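Community Help > Home and Cleaning > Tables and Surfaces

Dull rings on a gray tabletop from water bottles, how do I clean them?
Posted by Anoma Haque, Apr 10, 2024
124 views | 3 replies | Share (17)

Hello everyone. I take care of a small break room in the place where I work, and we have there a square gray table, a Fasmont. The top is matte with very small speckles in it. I like this table very much, but it has one problem. People put their water bottles on it all day, and when the bottle was cold it leaves a ring. When I look straight down I see nothing. When I look from the side, against the window, I see all the rings together.

I wipe it every evening with a wet cloth and a little dish soap. The rings become weaker but they come back when the surface is dry. I also tried a cream cleaner once, in one corner, and I am afraid that this corner is now more shiny than the rest. I did not continue.
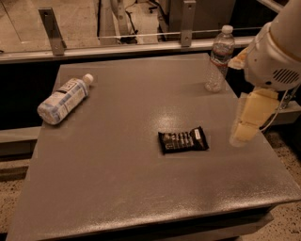
My second trouble is with chocolate. Somebody leaves a snack bar on the table, it becomes soft in the afternoon, and if the wrapper was already opened a little, there is a brown smear in the morning. On a smooth table it would be easy. On this one it goes into the texture and the cloth only moves it to another place.

I don't know exactly what the top is made of. The paper that came with it says only "wipe clean". I would like to know what I can use for the rings, and if it is possible to repair the shiny corner. I prefer not to buy ten different products. Thank you for your patience with my English.

Hettiarachchi
Your English is fine. I think your rings are mostly minerals from the water, plus some soap that was never rinsed away. I had the same on a matte desk. Mix one part white vinegar with four parts warm water and try it first on the underside or near the edge. If the color doesn't change after a few minutes, wipe one ring with it, then go over it with plain water, then dry it with a microfiber cloth. Drying is the part I used to skip, and then I got new marks from my own cleaning. If you think the top could be real stone, leave the vinegar out completely. It can etch some kinds.

For chocolate, let it get hard first. I hold a cold pack on it, then lift it with a plastic card held flat. What stays in the texture comes out with warm water, a drop of dish soap and a soft toothbrush.

The shiny corner I am less sure about. Cream cleaners have a fine powder in them and they can polish a matte finish. If it is only residue, a good rinse will take it off. If it is polished, I would leave it alone.
58 people found this helpful

vellmont
coasters

Anura
I agree with most of the above, but be careful with those white melamine sponges that people always recommend. They work as very fine sandpaper, and you will have a second shiny place — I have one on my kitchen counter, beside the sink.

Was the dish soap a kind with hand lotion in it? Mine was, and it left a film that looked just like your rings. I changed to a plain one and rinsed the counter two times, and most of it was gone.

Log in to reply | Contact us | Back to top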